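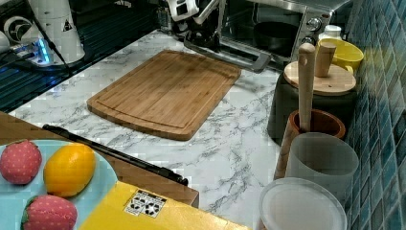 Bambusbrett auf der Arbeitsplatte, dahinter der kleine Ofen

Letzten Donnerstag war es also so weit, ich habe unseren alten Kombi zur Hauptuntersuchung gebracht. Wer hier schon länger mitliest, weiß ja, wie sehr ich an dem Wagen hänge (und wie oft mir meine Schwester schon geraten hat, ihn endlich herzugeben). Elf Jahre fahren wir ihn nun, mit ihm sind wir umgezogen, mit ihm haben wir den Hund geholt, und im August soll er uns noch einmal bis an die Adria bringen. Da durfte jetzt bitte nichts dazwischenkommen!

Ich war um halb acht bei Henk Hermans in der Werkstatt, viel zu früh natürlich, und habe erst einmal einen Kaffee in die Hand gedrückt bekommen. Henk macht seit jeher unsere Autos, früher schon den kleinen Roten von meiner Mutter, und er hat diese ruhige Art, bei der man sich gleich weniger Sorgen macht. Er ist einmal ums Auto gegangen, hat hinten am Rad gerüttelt und nur "hm" gesagt. Das "hm" kannte ich schon.

Am Ende waren es die Bremsscheiben an der Hinterachse. Vorne alles gut, Auspuff gut, der Unterboden sogar besser als gedacht, aber hinten hatten die Scheiben einen Rand, an dem ich mit dem Fingernagel hängen geblieben bin. Wir fahren eben viel Kurzstrecke und ich bremse wohl zu zaghaft, da setzt sich hinten gern der Rost fest. Also 2 neue Scheiben und die Beläge gleich mit dazu. Henk hatte die Teile von Bondix bis zum Mittag da, und ich bin so lange zu Fuß zu Piroska Bozsik hinübergelaufen, die gleich um die Ecke wohnt und immer Kuchen hat - diesmal Zwetschge, noch warm.

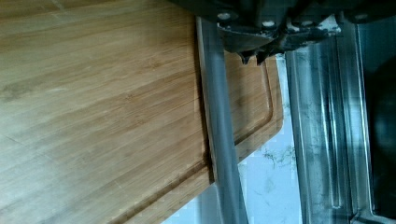 Muss man die Beläge immer zusammen mit den Scheiben wechseln?
Bei neuen Scheiben gehören neue Beläge dazu, die alten haben sich an die alte Oberfläche angepasst und liegen auf der neuen nicht sauber an.

Was ich auch nicht wusste: Neue Bremsen wollen erst eingefahren werden. Ein paar Tage lang keine Vollbremsungen, wenn es sich vermeiden lässt, dafür öfter einmal sanft aus mittlerem Tempo herunterbremsen. Ich habe das brav auf der Landstraße Richtung Baumarkt geübt, mit viel Abstand und hinter mir ein Lieferwagen, dessen Fahrer das vermutlich weniger spannend fand als ich. Am ersten Abend roch es ein bisschen, das hat sich aber schnell gegeben.

Die Plakette klebt jedenfalls, gültig für 2 Jahre, und ich war so erleichtert, dass ich auf dem Heimweg gleich noch durch die Waschanlage gefahren bin. Jetzt fehlen vor dem Urlaub nur noch das Kühlmittel, neue Wischerblätter und die Dachbox, die bei Braulio in der Garage liegt und die er mir seit Ostern vorbeibringen will. Braulio, falls du das liest - ich hole sie auch gern selbst ab!

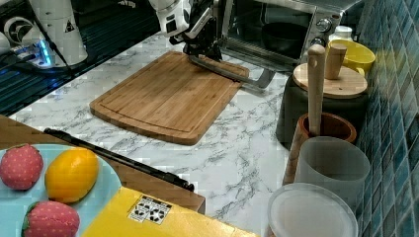

Das Brett mit der Saftrille, rechts dahinter der Ofen mit seinen zwei Drehknöpfen

Zur Packliste fürs Auto schreibe ich beim nächsten Mal etwas, da haben ja einige von euch nachgefragt. Warndreieck und Verbandskasten habe ich schon herausgesucht, der Verbandskasten war leider abgelaufen und muss neu. Und wenn jemand einen guten Sonnenschutz für die hinteren Scheiben kennt, der nicht nach zwei Tagen herunterfällt, dann schreibt mir das bitte in die Kommentare.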